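The Pink Dish

My aunt left me her table and one pink dish, and my cousin Marichka got the flat in Prerdale, the car and the good knives. I'm not complaining. Well, I am a bit, but I did want that table.

It's pine, the colour of runny honey, and full of knots. When I was small I gave the knots names. The big oval one was Wi, who was a fish, and the little one beside him was Ukel, who was always being chased. I told Marichka this when we were carrying the thing down the stairs and she laughed so much she had to put her end down (on my foot, as it happens). She said she'd called the same knot the Potato all through our childhood and had never once seen a fish.

We got it into my kitchen at four in the afternoon, sideways, with the door off. Then we sat at it with tea and a packet of ginger biscuits and didn't talk for a good while. It was October and already getting dim, and I hadn't any curtains up yet.

"Where's the dish?" she said.

The dish! I'd wrapped it in a jumper and put it in a bag, and the bag was in the hall, and I went cold all over because I'd thrown my boots in on top. But it was fine. A small round thing, thin enough that the lamp came through it. Auntie kept her rings in it when she made pastry, and on the last day of every month she'd put a 20 in there for whichever of us had rung her most. It was nearly always Marichka. I found out later I'd had my share put by all along, in an envelope with 102 pounds in it and my name spelt wrong.

"You have it," I said. I don't know why I said it, I'd wanted it for years.

Marichka turned it round in her fingers. "It'd be lost at mine," she said. "You've got the table. It goes on the table." And she put it down on the pine, ever so gently, and pushed it along until it was sitting by the fish.

"By the Potato," she said.
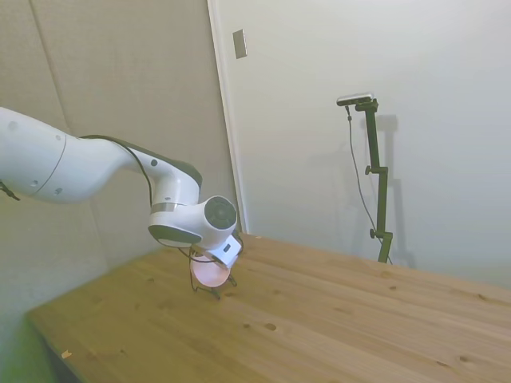 Nafula Gachanja
Short fiction writer

She stayed till gone nine. We finished the biscuits and I found half a bottle of something brown from Surkel that tasted of raisins, and we told all the old stories again, the one with the goose and the one with the wedding hat, and she did Auntie's voice so well I had to go and stand in the hall for a minute.

When I came back she had taken her own ring off and dropped it in the dish, and she was wiping the crumbs off the table with the side of her hand.

"Got any flour?" she said.

I had flour. I hadn't any butter, so we put our coats on and went out to get some.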